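Kolham cup tidying set — readme

Last touched July, Luuk Schouten. Notes are short, ask me if something is missing.

What it is
Pictures of people clearing up paper cups after tea. Cups start spread over a table, end up nested in stacks. One table per folder. 600 clips in total, split over two rooms (Kolham and Plirkcombe). Stills are pulled from the clips, 15 per clip.

Folders
kolham/ — the canteen, done
plirkcombe/ — the upstairs room, labels still being checked
spare/ — odds and ends, don't train on these
notes.txt — my running notes, messy

Labels
stack = two or more cups nested
single = one cup on its own, standing or lying
held = any cup or stack with a hand on it. Wins over the other two, so a held stack is just held
coaster = labelled seperately, also when half hidden by an arm

A cup on its side is still a single. Please don't add a "fallen" label, we tried it in the first version and people used it for everything tilted.

Cups
Bought from Van Beek in sleeves of 100. Same print on all of them within a folder. Makes it hard to tell one cup from the next, so there are no cup IDs across stills. Bent rims get thrown out, otherwise the cups are reused until they stop nesting nicely.

How people were asked to tidy
Not much asked. Stack them, any height, any order, leave the stacks on the table. Some build one tall stack, some make a few short ones and join them up later. Both fine. Coasters stay where they are unless in the way.

Known problems
- Rims in a nested stack are hard to count. The depth field is a guess by whoever labelled it, use it as such
- 11 clips in plirkcombe have the wrong start time, fix is coming
- cups behind a hand are sometimes missed, mostly when only the rim shows
- shadows of arms on pale tabletops got labelled as coasters a few times. Removed what I found, probaly not all

Sample still 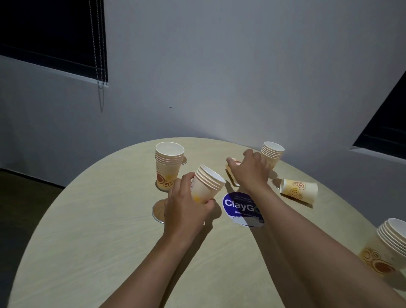

Mid-tidy, oval table. Left hand on a tilted stack, right hand on a cup, other stacks standing at the back.

Both hands count as held here, two boxes. The single lying on its side gets its own box, and so do the coasters.

Changes
v3 — Tretow folder dropped, too dark to label
v2 — "fallen" label removed, coaster added
v1 — first lot, kolham only

To do
Finish plirkcombe labels. Write up the depth thing properly. Second person to go over the held boxes.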